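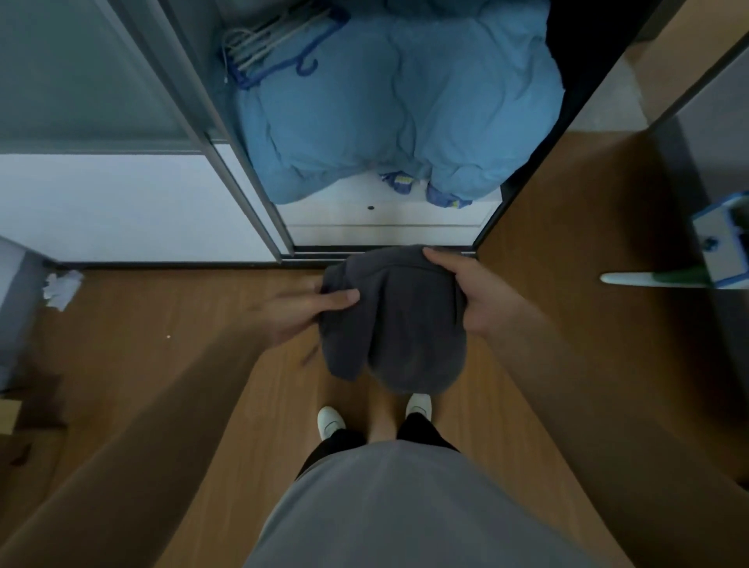
本报科技组记者

2022年3月14日

家务机器人叠衣测试公布结果：平整台面可用，悬空折叠仍不稳定

家用自动化测试机构Plarnska公布了一份家务操作评测报告，内容涉及衣物折叠、柜内取放和地面清理。报告的结论较为保守：在固定台面、固定光照、单件织物的条件下，现有双臂系统可以完成折叠；一旦改为在普通住宅的衣柜前站立作业，完成率明显下降。

评测共进行183次折叠，使用3套系统，织物分为4类：薄棉T恤、衬衫、厚毛巾和针织衫。每次操作限时300秒，超时计为未完成。初始状态统一为随机堆放，不预先展平，也不允许操作员中途介入。

按报告的分类统计，薄棉T恤的结果最好，厚毛巾次之，针织衫最差。针织衫的问题集中在两处。一是边缘识别，深色织物在室内光线下纹理对比度低，视觉模块经常把褶皱判为衣边。二是抓取层数，夹爪闭合后难以判断夹住的是一层还是两层，折叠到第二步时，下层往往滑脱。

人在衣柜前叠一块较厚的深色织物时，通常不借助桌面。双手各持一侧，织物悬在身前，拇指压住上缘，其余手指托在下面，下垂部分靠自重展开。这种做法节省空间，但要求两手持续调整张力。报告将其列为“无支撑折叠”，三套系统均未达到该项的合格线。其中由Vokedus提供的系统在抓取阶段表现稳定，失败多出现在换手过程中：一侧夹爪松开后，另一侧来不及补偿，织物随即旋转。

柜内取放的难点有所不同。家庭衣柜多为推拉门，开口只有柜体的一部分，机械臂需要从侧面伸入。柜内若堆有被褥，蓬松的表面会随接触变形，深度相机给出的高度值不能直接作为放置面。衣架叠放在被褥上时，弯钩容易互相勾连，取出一只会带动其余几只。Seyoum的控制软件加入了回退动作，检测到额外阻力后先后撤再重试，勾连情况有所减少，单次操作时间相应延长。

底部抽屉的开启相对容易。测试用抽屉有横向把手和圆形小拉钮两种，前者基本可以一次拉开，后者对末端定位精度要求较高，指尖稍有偏移即打滑。推拉门轨道凸出地面的部分对轮式底盘也有影响，底盘须与柜体保持距离，臂展较短的型号因此够不到柜内深处。

地面清理是三类任务中最成熟的一类。较大的纸屑和碎块均能识别，浅色木纹地板上的细小碎屑仍有漏检。手持拖把的操作未列入本轮评分。

门店场景方面，服装连锁Gendurwood自去年11月起在后仓试用折叠工位。该工位以台面为支撑，衣物由员工逐件平铺后送入，机器只负责折叠和码放。报告认为这一分工目前较为实用，但展平工序仍占用人工，整体工时的节省有限。试衣间退回的衣物常有里外翻转、袖口卷入等情况，暂不进入该工位。

报告还列出了若干未覆盖的条件，包括潮湿织物、带拉链或金属扣的衣物、两人同时在场的房间，以及夜间低照度环境。系统噪声和能耗有单独记录，未计入总评分。

Plarnska表示，下一轮评测将保留现有织物分类，并增加床品折叠项目，被套和薄被分别计分。抓取层数的判定将改用触觉数据与图像联合标注，原有的纯视觉成绩继续公布，供前后对照。参测系统的报名条件不变，测试用衣柜的尺寸图和织物采购规格随报告一并提供。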